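Ticket 80-41: Displays too dark after graphics driver update, Hawthorne office
Status: Resolved
Opened by: Katherine Chávez
Assigned to: Lise Grewal
Opened: 2018-07-27

Problem as reported
Since the driver update went out, everything I open in Umero looks much darker than it did before. Email and the browser are fine. It happens on my main monitor and on the laptop screen. I have restarted twice. Two other people on my row have the same problem, and one person who hasn't taken the update yet does not.

Lise Grewal
Thanks. Please send me the driver version from the Display page and tell me if Night Light is on. Also check if your monitor brightness is set to 80 or something lower.

Katherine Chávez
Night Light is off. Brightness is at 80 and I haven't touched it. Version number is in the email I just sent you.

Lise Grewal
Got it. Steps tried over remote session:

Reset the Umero color settings to default. No change.
Deleted the display profile and added it again. No change.
Turned off the second monitor and restarted Umero. No change.
Opened the same files on a test machine with the old driver. Normal brightness.

The new driver installs its own color profile and sets it as the default. Umero then applies its own correction on top of that, so the dark areas get darkened twice. I removed the driver's profile from the list, set the standard one as default and signed out and back in.

Can you open a few files and attach one that still looks wrong to you?

Katherine Chávez
Most of them are back to normal, including the Poltska drawings. One render is still very dark. Attached.
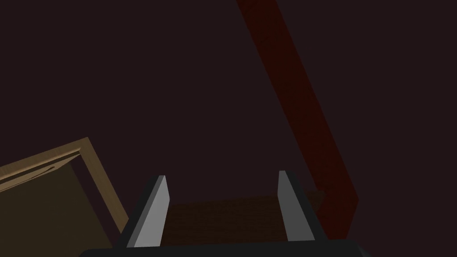

Attachment 1: render with red beam, dark background

Lise Grewal
I opened that one on the old driver and it looks the same there.

Katherine Chávez
OK, that matches what I see on the laptop. You can close this.

Lise Grewal
Profile change pushed to the other Hawthorne machines through Arkgate. Users need to sign out once for it to apply. The driver update is on hold for the remaining offices until the install script is changed to skip the color profile. Closing.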